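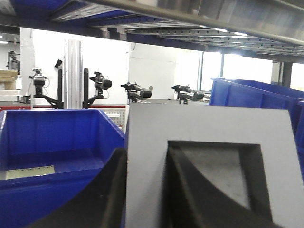

Saravmont Group Getaway Package

Product overview

The Saravmont Group Getaway is a fully arranged stay for private parties traveling together, offered by Nindamex Travel. It is intended for groups of friends, extended families, alumni associations and sports clubs that wish to spend several nights in one place without dividing the party among separate hotels. Lodging, ground transportation and a program of guided activities are booked under a single contract and billed to one group leader.

The package is available for groups of up to 16 guests. Larger parties may be accepted outside the summer season by written request to the reservations office.

Lodging

Guests stay at Grernar Lodge, on the lower slope above the town of Saravmont. The lodge is reserved in full for each party. Bedrooms are furnished with either two twin beds or one queen bed, and the preferred arrangement should be stated when the booking is made. Linens and towels are supplied. The kitchen is equipped for self-catering, and a breakfast service can be added for the length of the stay.

The ground floor has a dining room, a lounge with a wood stove, and a drying room for boots and outerwear. One bedroom and one full bathroom on this level have step-free access from the parking area. Wireless internet is provided in the shared rooms. Coverage upstairs is limited and should not be relied upon for work calls.

Included in the package

Four nights of lodging at Grernar Lodge
Round-trip transfer between Saravmont station and the lodge
One guided day hike on the ridge trail, with packed lunch
One half-day paddling trip on the reservoir, with life vests and instruction
Bicycle rental for one day, with helmets and locks
Evening meal on the day of arrival
Final cleaning

Not included

Travel to and from Saravmont, travel insurance, alcoholic beverages, fishing permits, and gratuities. Fuel for private vehicles and parking in the town center are the responsibility of the guest.

Optional additions

A brewery visit with dinner may be arranged at the Van Dijk taproom, with return transportation to the lodge. Guests must be 21 or older to take part in the tasting. A second guided hike, a climbing session for beginners and a private cook for one evening are also offered, subject to the availability of local guides and staff. Additions should be requested no later than 42 days before arrival.

Activity requirements

The ridge trail is rated moderate and includes a steep section shortly before the overlook. Guests should wear sturdy footwear with a firm sole. Participants in the paddling trip must be able to swim. Children under 12 may join all activities when accompanied by a parent or legal guardian, except the climbing session.

Routes are set by the guide on the morning of the activity. Where weather or trail conditions prevent an activity from going ahead, a substitute will be offered on the same day if possible. If no substitute can be provided, the listed price of the activity is credited to the group account.

Arrival and departure

The lodge is available from 4 p.m. on the day of arrival and must be vacated by 10 a.m. on the day of departure. Luggage may be left in the drying room until 2 p.m. on the final day. Groups arriving after 9 p.m. should inform the office in advance so that the evening meal can be held.

Season

The package operates from April through October. The paddling trip begins in May. For April arrivals it is replaced by a guided tour of the old quarry.

Booking and payment

A deposit of 25 percent confirms the reservation. The balance is due 42 days before arrival. The group leader is asked to submit a guest list with dietary needs and sizes for rental equipment at the time of final payment. Changes of name are accepted free of charge until the day before arrival.

Cancellations must be made in writing. The deposit is not refundable, but it may be transferred once to another date in the same season.

Inquiries regarding group reservations should be addressed to Sanne Claeys, Group Travel Desk, Nindamex Travel.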